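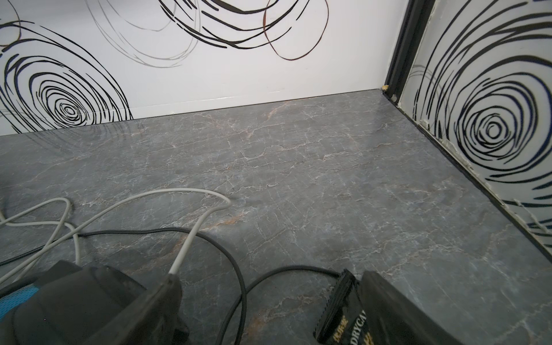
Žofie Skála wanted to know first if I'd ever tried to sing with a cold. I had. Badly, I told her. Good, she said, then I'd understand the whole Bredero problem in a minute.

Bredero being the amateur choir she has run for 12 years, in a town where most people would sooner watch hockey. Rehearsals at seven, in February, in a hall with one radiator. Half of them coughing.

"You can't send them home," she said. "Then there's no altos. So they hum."

Humming is her thing. She makes everybody hum for 10 minutes before anyone gets near a word, and she walks between the rows listening. Some hate it. One bass quit over it, then came back in the spring and never mentioned it again.

We talked in her kitchen, scores all over the table, phone buzzing the entire time. She didn't pick up once. I asked how she chooses the music. Long sigh.

"I pick what I'm sick of least." Then she took it back, sort of. This year it's mostly folk songs, plus one long piece called Plaltidora, written for the choir by Štěpánka Michalík. Eight parts. No piano. She'd had the score since summer and still hadn't told the tenors about page nine.

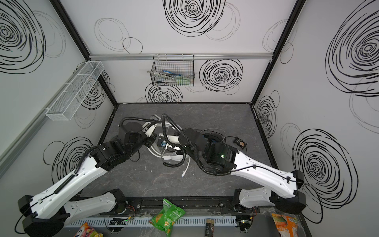 Workspace walls with two wire mesh baskets.

What's on page nine? "They come in alone. On a high note. Quiet." She laughed for a good while at that.

Michalík came to one rehearsal and sat in the back with her coat on. Afterward she crossed out four bars and went home. Skála thinks the piece is better for it, allthough she misses one of the bars and sometimes plays it for herself.

Money, briefly. The spring concert cost 491 dollars to put on, nearly all of it hall rent and printing. They sold 60 tickets. She wouldn't say what they charged, only that it was to low and that she'd lost that argument.

I asked if she still sings herself. In the car, she said. Never in front of the sopranos.

Then it was quarter past six and she was hunting for her keys. Pitch pipe in one pocket, cough drops in the other. She was still talking when she got to the stairs, something about vowels, and I missed most of it.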